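# Rurinum, ou comment j'ai perdu mon mois d'octobre

*Décembre 2021*

Je m'étais promis deux parties, pas plus, le temps de voir si le nouveau jeu de baston de Plandetti tenait debout. J'en suis à plus de 200 et je rate encore l'enchaînement de base de Hauksdóttir une fois sur 4 (oui, celui du tutoriel !).

Rurinum, c'est du combat en 2D à l'ancienne, avec des sprites dessinés à la main et des coups qui font un bruit de portière. On choisit son duo, on alterne en plein combo, et la jauge de relais se vide à une vitesse folle. Au début j'ai détesté cette jauge. Maintenant je la surveille même en dormant.

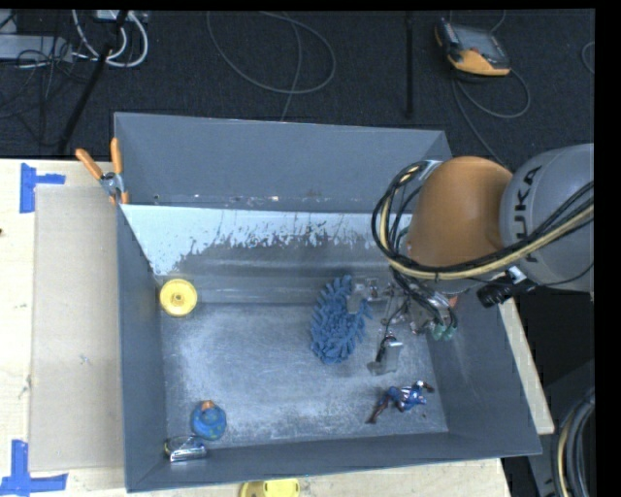
*Un bras KUKA au-dessus d'un grand bac gris.*

Mon chouchou reste Flaltano, le gros lent que tout le monde évite en ligne. Son projectile traverse l'écran en prenant son temps, mais si l'autre saute au mauvais moment, c'est 900 points de dégâts et un silence gêné dans le chat vocal. Contre Hauksdóttir, par contre, je souffre : elle annule tout, elle est déjà derrière moi, et je finis dans le coin à marteler la garde.

Côté réseau, rien à redire, j'ai joué depuis le wifi pourri de mes parents sans décrochage. Le mode histoire, lui, se boucle en une soirée et les dialogues sont franchement longuets. Et j'aurais bien aimé pouvoir remapper les touches entre deux rounds, parce que repasser par le menu principal à chaque essai, pitié !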